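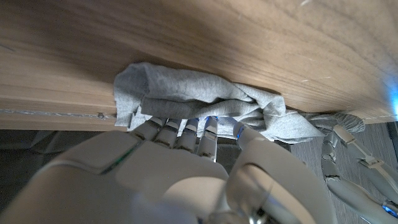 Wiping run halted by a thumb fault

Great month for the two-handed cleaning work at Trolcombe, even with a stop in the middle of it! The robot was doing the underside of a wooden panel with a gray knit cloth, right hand pushing up with the fingers, left hand holding the tail of the cloth, when the right thumb quit reporting its position. The controller logged error 2918 and held both arms where they were.

The hold did its job, and we love that. What we didn't love is that the fingers kept pressing for around 900 milliseconds after the fault. Hestard has traced the delay to a setting in the Troverik hand software and sent us a fix in February. We're now 100 wipes into the retest with no repeat.

Until the retest is done, please stay outside the taped line during runs — and if you see 2918 or 3611 come up, hit the stop and save the log before you restart.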